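Presgate swap shop is back, and it has more room this time

May 8, 2021

I'll admit I had given up on the Presgate swap shop. It shut its doors in December when the lease ran out, and I'd got used to walking past the dark windows on my way to the bakery. So you can imagine how pleased I was to see the lights on again this week - and a hand-written list of opening times taped to the glass!

The new place is on Cabello Street, two doors up from the old one, and it's nearly twice the size. The idea hasn't changed. You bring in something you don't need any more, you get a token, and you swap the token for something you do. No money changes hands unless you want to drop a few coins in the tin by the door. I took in a box of jam jars and a reading lamp and came home with a bread bin, which I'm very happy with.

They had 137 people through on the first morning, which is a lot for a town our size, and I queued for 20 minutes in the drizzle behind a man holding a rolled-up rug. Furniture and things for the hall went quickest. Books are slower, as ever.

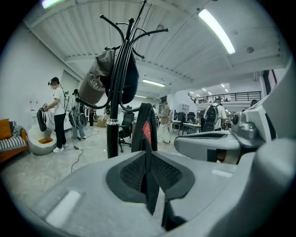

One reader from the Drevier end of town wrote in to say that the opening hours are no use to anyone who works, and that a single late evening would make all the difference. Fair point, I think. I asked at the desk and was told they're hoping to stay open until seven once a week from next month, if they can find enough people to cover it.

Electrical goods have to be tested before they go out, so leave those at the back counter. Mattresses and car seats won't be taken. If you're coming by bus, the 17 stops right outside, and the Kostura car park gives you 30 minutes free.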